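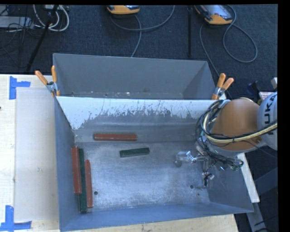
Chapter 2

Sorting, Grading and the Trouble with Categories

Most of us meet classification early and badly. A child is handed a pile of shapes and told to put the like ones together, and is praised when the pile comes out the way the adult had in mind. The lesson taken away is that the groups were there all along, waiting to be found. This chapter takes a dimmer view. It asks where categories come from, who gets to draw the lines, and what happens to the things that sit on them.

We will spend little time on philosophy. There is a long literature on whether kinds exist in nature, and students who enjoy that argument will find it in the readings at the end of Part One. Our concern is the working category: the tariff code, the quality grade, the tick box on an intake form, the shelf label. These are made by people with deadlines. They are then used by other people who assume the first lot knew what they were doing.

A grading scheme at Trilldale

Consider a case we will come back to several times. The Trilldale growers' co-operative packs apples for the domestic market. For years it used two grades, which the packing shed called "table" and "other". Nothing was written down. A new buyer asked for a written standard, so the co-operative produced one, with limits for size, colour coverage, russeting and bruising.

The document was a tidy piece of work. In its first September of use the shed graded 2,986 cartons under the new standard, and the annual report described the result as a marked improvement in quality. Read that claim again before you accept it. The apples came from the same trees. What had changed was the rule for calling an apple good, and a greater share of the crop now met it. Whether the fruit was better is a separate question, and the report offers no evidence on it either way.

This is a common slip, and you will see it in reports far grander than a packing shed's. A hospital redefines a waiting period and the waits get shorter. A school revises its reading bands and the weakest band empties out. Sometimes there is a real change underneath. The figures alone can't tell you, and you should be wary of anyone who says they can.

Colour is harder than it looks

Of all the limits in the Trilldale standard, colour caused the most arguments. An apple was to be "predominantly red". Graders at opposite ends of the line took this to mean different things, and the same grader tended to mean different things in the morning and the afternoon. The co-operative answered with a printed colour card. Disputes fell away for a while, then came back as disputes over how to hold the card.

It is tempting to say that the graders needed better training. Perhaps they did. But training works by getting people to agree with one another, and agreement is a weaker thing than accuracy. A room full of graders can be trained to agree that a half-green apple is red. Textbooks in this field (earlier editions of this one included) have been too quick to treat a high agreement score as the end of the matter.

Borrowed categories

Few organisations build their categories from scratch. They borrow, and the borrowing is seldom examined. The town library at Inmont adopted a subject scheme from a much larger city system, and with it a full set of headings for shipping and harbours. Inmont is a long way from the sea. Meanwhile its large collection on dryland farming was squeezed under a single heading, next to houseplants.

The library's defenders point out that a shared scheme lets readers move between branches and lets catalogue records be traded cheaply. Both points are fair. Neither tells us what the arrangement costs the reader who wants a book on saltbush and gives up. That cost is hard to measure — people who leave without asking don't fill in surveys — and costs that are hard to measure have a habit of being entered as zero.

A similar difficulty turns up in product catalogues. The Sarıgül range of floor tiles is listed by its maker under 108 finishes. Buyers tend to talk about roughly half a dozen. It would be easy to laugh at the longer list, but a tiler matching a repair may need every one of those distinctions, and a list that suits the showroom could be useless on the job. Asking which list is correct gets us nowhere much. Asking who is using it, and for what, gets us somewhat further.

What the chapter covers

Section 2.1 sets out the usual requirements of a classification: that its classes don't overlap, that together they cover everything, and that each is defined by a stated rule. We then look at how rarely working schemes meet them. Section 2.2 deals with borderline cases and the catch-all class, generally labelled "other" or "miscellaneous", which deserves more attention than it gets. Section 2.3 covers agreement between sorters and the limits of the standard measures. Section 2.4 is a longer study of the Drurkalitz land survey, in which a change to the definition of "pasture" altered the apparent size of the district's herds without moving a single cow.

You will need the material on rates and proportions from Chapter 1. You won't need anything more advanced.

Before you read on

Find a form you have filled in recently, on paper or online, and pick one question that gave you a fixed set of answers. Write down which answer you chose and how sure you were. Then write down someone the list would not have suited. Keep your notes, as the exercises for Section 2.2 make use of them.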